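**Susby folding table, 4 weeks in. Quick one, typing this between loads**

Ordered in November, used every day since. We fold everything on it. Mending too, the odd lunch if I'm honest with you. Bought from Prillex, 270 with delivery, no tools in the box so have a screwdriver handy. 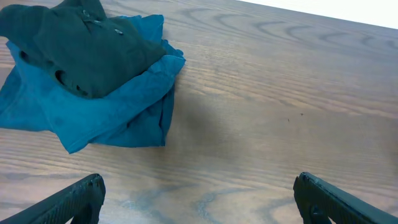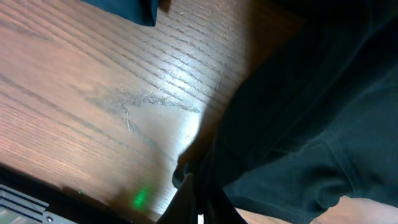 Size first, that's what everyone asks. Fits two people folding on opposite sides without elbows. Ludmila Slanina from downstairs came up to try it before ordering hers and we got through a whole load of towels side by side. Top is wood with a lot of grain, more than the website shows, and it's a shiny finish. Under my light you get a white glare spot right in the middle of it, see second picture. Doesn't matter for towels. Matters if you're pinning a hem, I move to the end of the table for that. Lint shows up too, pale bits on brown. Wipe before whites!

Height. Good for me, I'm tall. Drahomíra Vrabec is not tall and she stands on a step for the big sheets. Susby sells shorter legs separately, haven't tried them.

Slip. This was my worry with a glossy top. Sweatshirts and fleece stay where you put them. Silky stuff slides, linings especially, slid right off onto the floor twice the first week. I put a towel down under it now and thats fixed it.

Putting it together: legs went on easy, crossbar did not. One hole was drilled a hair off and I had to lean on it. Instructions are pictures only and step 5 is upside down. Took me an evening. Could of been an hour with a second pair of hands.

Wobble: none on the flat floor in the back room. Some in the kitchen but that floor is terrible, not the table's fault. Check the bolts after the first week, two of mine had worked loose.

Cleaning. Damp cloth then dry cloth, done. I used a squirt of Cidex cleaner once and it left streaks I had to buff out for ages. Don't bother. Plain water.

Heat: do NOT iron on it without a pad. I haven't, and don't plan to find out what happens. The leaflet says no hot things either.

Compared with the old Tóth table: the Tóth was heavier and had a drawer, I miss the drawer. But it never folded flat, and this one goes behind the door when people come over. Getting it back there is a one person job, just watch your fingers on the hinge. It has no cover on it and it bites. Bandaid on day 2.

Prillex support were fine. I wrote about the drilled hole, order ending 908, they answered next day and offered a new crossbar. Still waiting on it, will update if it shows up.

Would I get it again, yes at this price. Not at full price. If they did a matte top I'd swap tommorow.

Four stars. One off for the crossbar and the hinge.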